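Zwischenbericht an die Geschäftsführung
Projekt Druckerflotte und Kopierervermietung, Standort Clanach
Stand: 30. Oktober 2024

Die Umstellung der Mietgeräte läuft richtig gut! Von den 699 Kopierern und Multifunktionsgeräten im Bestand sind jetzt mehr als 55 Prozent auf die neuen Wartungsverträge umgeschrieben – im Juni hatten wir gerade erst mit den Anwaltskanzleien angefangen.

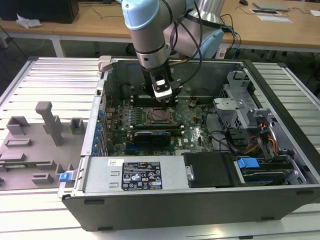 Besonders freut mich die Firma Gestuter. Dort haben wir fünf alte Etagenkopierer durch drei größere Geräte ersetzt, und die Buchhaltung druckt inzwischen fast nur noch beidseitig. Der Zählerstand kommt jede Nacht automatisch über Drilumel herein, die Anrufe zum Quartalsende fallen weg.

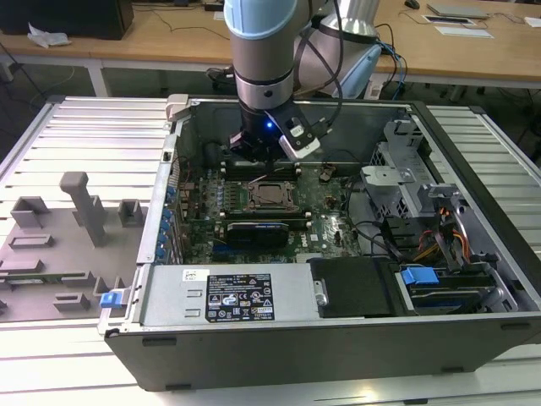 Offenes PC-Gehäuse auf der Werkbank, der Prozessorsockel ist leer.

Beim Toner haben wir die Bestellgrenze angehoben. Seitdem liegt für jedes Modell ein voller Satz im Lager, auch für die Farbgeräte bei Aoki – dort war es im Sommer zweimal knapp geworden. 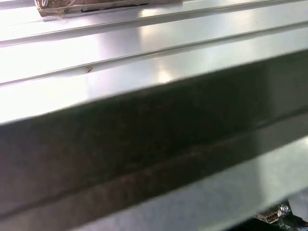 Herr Takeda (Takeshi Takeda, Kundendienst) hat außerdem die Einweisungen vor Ort übernommen, und die Rückmeldungen sind wirklich schön zu lesen. Viele wussten gar nicht, dass ihr Gerät heften kann!
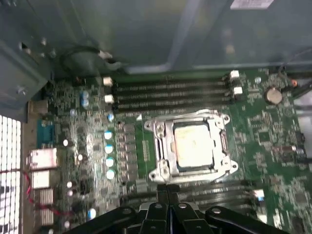

Offen ist noch der Druckserver für die Vorführgeräte im Ausstellungsraum. Die Warteschlangen sind angelegt, die Treiber getestet. Beim Arbeitsspeicher fehlt mir noch die Entscheidung über die Größe; vier schwarze Steckplätze wie die oberhalb des Sockels auf der grünen Platine wären mir auch hier am liebsten. Für Speicher und Netzwerkkarte beantrage ich 1245 Euro aus dem laufenden Budget.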